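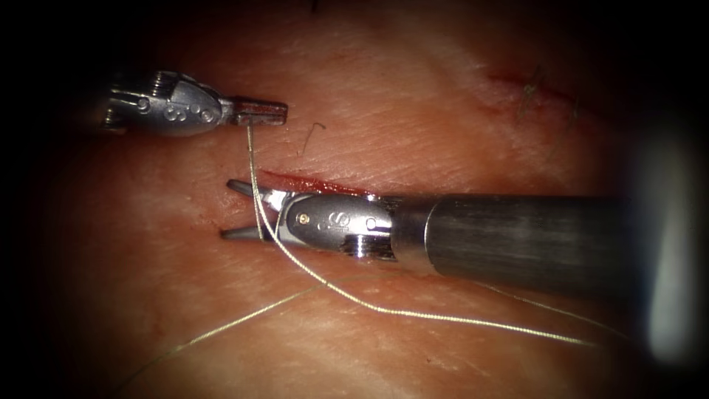 Chapter 7
Collecting Demonstrations for Contact-Rich Tasks

7.1 Scope of the chapter

Chapter 6 treated the learner as given and asked how its error depends on the number of examples it receives. The present chapter takes up the examples themselves: how they are produced, how they are recorded, and what must be checked before they are passed to training. The running case is surgical suturing with two teleoperated instruments. Readers who intend to work with other tasks will find that most of the material carries over, with the exception of Section 7.6, which deals with thread.

Suturing is a useful case for several reasons. The task divides into stages that a trained operator can name. The instruments are small relative to the workspace, so errors in recorded position matter. The thread bends, slides and crosses itself, and its state cannot be recovered from the joint angles of the arms. A recording of the arms alone is therefore an incomplete record of the task, however accurate the encoders may be.

Consider the moment at which a loop is being formed for an instrument tie. One instrument holds a strand in its closed jaw. The other has its jaws spread, with the strand passing in front of and around them. The joint record gives the two wrist poses and the two jaw angles. It does not say whether the thread is looped around the jaws or lies beside them, and the correct next motion differs in the two cases. The camera image contains at least part of the missing information. This is the main argument for recording image and joint streams together, and it will be used repeatedly.

7.2 Terms

A demonstration is one continuous recording of an operator performing a task, from a defined start condition to a defined end condition. A segment is a part of a demonstration that carries a single label, such as "pass needle" or "form loop." An episode is the unit presented to the learner; it may be a whole demonstration or one segment of it. A session is a set of demonstrations recorded by one operator without a change of calibration.

The word "trial" is avoided. In the older literature it is used for both demonstrations and episodes, and the two are counted differently. The Todach suturing set, used in the exercises, illustrates the point. It contains 565 demonstrations, which yield 3,763 segments. A report that a policy was "trained on 3,763 trials" would be correct under one usage and badly misleading under the other.

The state at time t is written s(t) and is not observed directly. The observation o(t) consists of an image and a joint vector. The action a(t) is the command sent to the arms, expressed as a change in wrist pose and jaw angle. Note that a(t) is the command and not the measured motion. When an instrument presses on tissue or pulls against a tight strand, the two can differ considerably, and the difference carries information about force.

7.3 The recording station

The station assumed in this chapter has 2 instrument arms, an operator console, and a camera fixed with respect to the workspace. The layout follows the Wendt bench described by Kołodziej in Appendix C. Details of the drive electronics are omitted.

Three properties of the station affect the data.

Timing. The joint stream is sampled faster than the image stream. Both must be stamped from the same clock at the point of capture. Stamping on arrival at the logging computer adds a delay that varies with load, and this delay cannot be removed later.

Lighting. Illumination is usually strongest at the center of the view and falls off toward the edges. Polished metal wrists produce bright highlights, while the part of an instrument nearest the border may be lost in shadow. Exposure should be set on the tissue in the central region and then locked. Automatic exposure responds to the metal as it moves, and the tissue then changes brightness in step with the action. A learner will readily pick up this false cue.

Focus. Depth of field is limited at short range. A finished row of stitches may be slightly soft while the current working area is sharp. This is acceptable if the working area is the part on which decisions depend. Objects very close to the lens appear as large bright blurs and should be noted in the session log if they cover an instrument shaft for any length of time.

7.4 Start and end conditions

A demonstration begins when both instruments are inside the working area and the operator presses the record pedal. It ends when the end condition stated in the protocol is met, or when the operator abandons the attempt. Abandoned attempts are kept and flagged. Deleting them at the console removes the recoveries that preceded the failure, and recoveries are scarce in most collections. In the Todach set, 73 demonstrations carry the abandoned flag.

The surface should not be reset to a uniform appearance between demonstrations. Tissue that already carries a closed incision, cut suture tails, or a stray piece of dark strand resembles the conditions under which the policy will be used. If every recording begins on an unmarked surface, the learner has no grounds for ignoring such marks when they appear. The Grirville protocol requires that earlier stitches be left in place until the whole pad is replaced.

7.5 Operator variation

Two skilled operators will tie the same knot differently. One winds the strand around an instrument that is held still; the other moves the open jaws around a strand that is held still. Both motions are correct. Their average is neither, and a learner trained by squared error on the mixture will tend toward that average.

The available remedies are to restrict the protocol to one technique, to record the operator's identity as an input, or to use a model that can represent more than one mode. The first is the simplest and is adopted in the exercises. The second and third are compared in Section 7.8, using the Sevavora recordings.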